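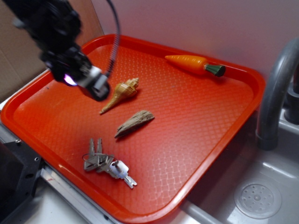 Arlo Delacroix asked under my last post whether it wouldn't be quicker to do fifty goes at one thing and then move on, instead of chopping and changing like I do.

Fair question Arlo, and it's basically how I started back in May! So here's a long answer in bits.

Home · Threads · Replies · Saved

1/ I did one whole batch that way. Same object, same spot, over and over until I could do it half asleep. The model learned it beautifully and then fell to pieces when I turned the tray a little. It had learned a place on the worktop, I think, and the object hardly came into it.

2/ So now everything goes on the tray together and I shuffle between goes. Current set is the keys, the shell, the toy carrot and the bit of driftwood. I drive the arm, it picks one up, puts it down somewhere else, and that's one example. Shuffle, go again.

3/ The keys are the devil. A bunch on a ring is a different shape every single time you put it down, and if you grab one key the rest swing about and have their own ideas. My success rate on those is much worse than on the carrot (which is a lovely thing to pick up, nice fat ridges, I could do carrots all day).

4/ The shell I like more than I expected to. It's got that long thin end and a knobbly end, so there's a sensible place to take hold and several silly ones. I've been trying to go for the middle each time – if I'm all over the place then the model will be too.

5/ Someone from the Surnthorpe group told me to keep the bad goes as well. I do keep them, but in a separate folder with a note of what went wrong. "Slipped", "missed", "knocked the driftwood" and so on. Half of them just say "me", meaning I sneezed or pulled the stick the wrong way.

6/ Numbers, for those who like them. 530 good examples so far, 67 in the bad folder, and I can manage around 18 in a sitting before I get sloppy. After that my hands get jerky and you can see it when you play the recordings back, so I stop and put the kettle on.

7/ Lighting is next on my list. The tray is shiny and the glare moves when the light does. I want some goes with the blind down and some in the evening, all labelled, so I can check whether it makes any difference before I go and buy a lamp.

8/ And yes, it's next to the sink. Worktop space is what it is. I've not lost a key down there yet.

9/ Arlo, if you do want to try the fifty-in-a-row way, do it with the carrot and then turn the tray. I'd love to see if yours sulks as much as mine did. Next lot of goes is tomorrow, driftwood first.

Last updated 21st December
Filed under: Robots at home, Training data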